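Tue 28 January

Morning spent on the tables, at last. I've been putting it off since before the holidays because it meant moving everything off them, and everything on them had more or less settled in for the winter. Norbert offered to help and then had to go over to Fombridge for parts, so it was me and a bucket.

First thing to write down: the cleaner we have been using is wrong for these tops. It's the Nindine stuff, the big bottle under the sink, and it leaves a film that you only see when the light comes in low. I'd been blaming the cloths. I did one half of a top with Nindine and the other half with warm water and a drop of washing-up liquid, buffed both with the same dry towel, and the plain soap half came up clear while the other stayed cloudy. So the bottle goes back to being for floors. If you've just wiped a table with it, go over it again with a damp cloth please, or plates leave rings.

Second thing, the marble pattern. I know Miłosz hates it (he calls it the ham table) but I've grown fond of it. The trouble is purely practical – with all those orange and rusty veins you can't tell a tea stain from the decoration unless you run a finger across it. I found two dried drips that way that must have been there for weeks. From now on I'm wiping the whole top whether it looks dirty or not, back to front, finishing at the red edging. The edging itself wants an old toothbrush along the join, where crumbs pack in. Don't use a knife for that! Someone has, further along, and it's lifted the trim a little. I've pressed it back with contact glue and will look at it again on Thursday.

Then the legs. Tightened the lot with the long hex key, which was in the wrong drawer, and swapped one foot cap that had split. We're down to the last few spares in that size. The order from Szénási is 70 caps for less than I paid for a handful in the hardware shop, so I've put it on the list. Order line 137, if anybody is chasing it.

After lunch, setting out. We're still arguing over how a place ought to be laid when there's only a cup, a spoon and a fork, and no plate to build it around. My view is that cutlery goes near the edge you sit at, handles towards you, spoon and fork side by side, and the cup somewhere you won't knock it reaching over. Miłosz wants the cup close in, because he's left-handed and forever reaching across himself. We tried it his way for a bit and I had my sleeve in it twice.

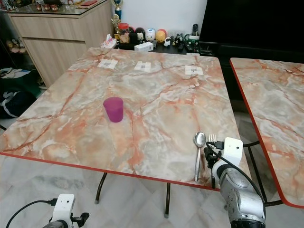 The pink cups are the ones I'd keep out of the whole cupboardful, by the way. They stack without jamming, and you can see at a glance whether there's anything left in the bottom. The clear ones from the same shop always look clean when they aren't. I'd like to get rid of the clear ones altogether by April and just have one kind. Less to sort when drying up, and the shelf would finally close properly.

Cutlery is a different story. The drawer has at least two families in it, a thin light set that bends if you look at it and the heavier steel ones. I pulled all the light ones out and put them in a shoebox on top of the fridge. If nobody misses them in a month they go to the charity shop. The forks we've kept are good but water spots show badly on the tines, so they need drying by hand and not just being left in the rack overnight. Spoons the same, mainly in the bowl.

Small labels: the old ones had curled at the corners and picked up fluff. Stultus sells sheets of the matt paper sort, code 197, and those lie flatter and peel off without leaving gum behind. I tested one on the underside of a top first, left it through lunch, came away clean. Good enough for me. We'd need years to get through the roll of 3000 they keep trying to sell us, so sheets only please, whatever the discount.

Left to do: the second table's legs (one of them still creaks), the glue on the trim, a hook for the hex key so it stops wandering. Norbert rang to say Fombridge had shut early and he'll try again tomorrow. Bucket is drying upside down by the back door, leave it there.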